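Do Zip Bags Keep Fruit Better? A Student Report on Bagging Produce for Lunches
Bianka Bodnár and Alfie Mellor, Norkwood, household materials project

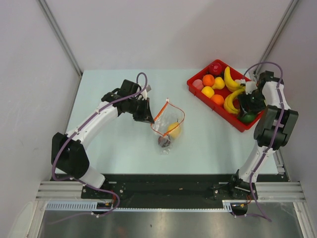 Fig. 1. Clear zip bag with an orange seal strip, fruit inside, and the red tray.

1. Why we picked this

Our course adviser, Polyxeni Gavalas, gave every pair a common household claim and asked us to find out how much of it holds up. We got "fruit stays fresh longer in a zip bag." It is the sort of thing printed on boxes and repeated in kitchens, and neither of us had ever seen it tested by a person who wasn't selling bags. Alfie believed it going in. I did not, and the reader should know that before reading my half of the report.

We kept the question narrow. We did not look at freezing, cut fruit, or berries. We looked at whole fruit with its skin on, left at room temperature, the way it sits in a lunch bag or on a counter.

2. What we used

The bags were clear plastic zip bags with a colored seal strip along the opening. The color helps more than we thought it would. On an all-clear bag it is hard to tell whether the two sides have met, and with an orange strip you can at least find the thing you are supposed to be pressing. Whether it is pressed all the way is another matter, and we come back to that in section 4.

For fruit we used lemons and plums. A lemon has a thick skin and changes slowly, and a plum has a thin skin and bruises if you look at it wrong. If a bag made a real difference we expected to see it on the plum first. The fruit that was not bagged went on plastic trays from the Drarthorpe supply closet, uncovered.

Everything came from one delivery. The fruit cost more than our budget line allowed and Sándor Borbély signed off on the difference, for which we thank him.

3. What we did

Each bag got one lemon and one plum. We dropped the lemon in first and let it settle to one side, then added the plum and kept the bag open at the top until both had stopped rolling. After that we pressed the air out by hand and closed the strip from one end to the other. Matching pairs went on the trays.

We ran two rounds. The first was in March and the second finished on Fri 3 August. All fruit was weighed at the start and again at the end, and a classmate, Hongjun Jia, scored the skins for wrinkles and soft spots. He knew which fruit had been bagged. He should not have known, and we should have fixed that after the first round. We didn't, so the skin scores should be read with some doubt.

The room in March was cooler than the room in August. We have a thermometer reading for the second round only, 70 degrees Fahrenheit, taken on the first morning. One reading tells you very little and we would not lean on it.

4. What we found

Weight. The bagged fruit lost less weight than the fruit on the trays, in both rounds. This is the one result we would defend. Water leaves the fruit, the bag holds it in, and the scale shows it. The gap was bigger for plums than for lemons.

Skins. The bagged plums wrinkled less. They also got more soft spots, especially where they rested against the plastic at the bottom of the bag. Alfie counts this as a draw. I count it as a loss for the bag, because I would eat a slightly wrinkled plum and I would not eat a wet one.

Lemons. Very little to report. A lemon on a tray looked like a lemon in a bag until late in each round. If you only buy lemons, save your money.

Seals. This was the part we had not planned to study. We squeezed each closed bag gently to see if it held air, and several leaked at the corner where the strip ends. They had looked closed. A leaking bag still slowed the weight loss, which makes us wonder how much of the "airtight" talk matters for whole fruit at all. A folded paper bag should have been in the test as a comparison. It wasn't, and that is the biggest hole in this project.

5. Problems

Putting the two fruits together was probably a mistake. We did it to save bags. If one fruit affects how fast the other ripens, our design cannot separate that from the effect of the plastic. Alfie points out that people do throw mixed fruit into one bag for lunch, so the test is at least true to life. I agree, and I still think it muddies the numbers.

We also handled the bagged fruit less than the tray fruit, which got bumped whenever the trays were moved. Some of the bruises on the tray plums are surely ours.

6. What we would tell somebody packing a lunch

For one day, use whatever you have. The differences we measured took longer than that to show up. For several days on the counter, a bag will keep a plum from shriveling, but open it and check the underside. Run a finger along the strip twice, and push hard at the corners.

Raw weights for both rounds are in the binder at the Norkwood front desk, under Bodnár/Mellor. The March sheet has a coffee stain over two of the lemon entries and we left those two out of the averages.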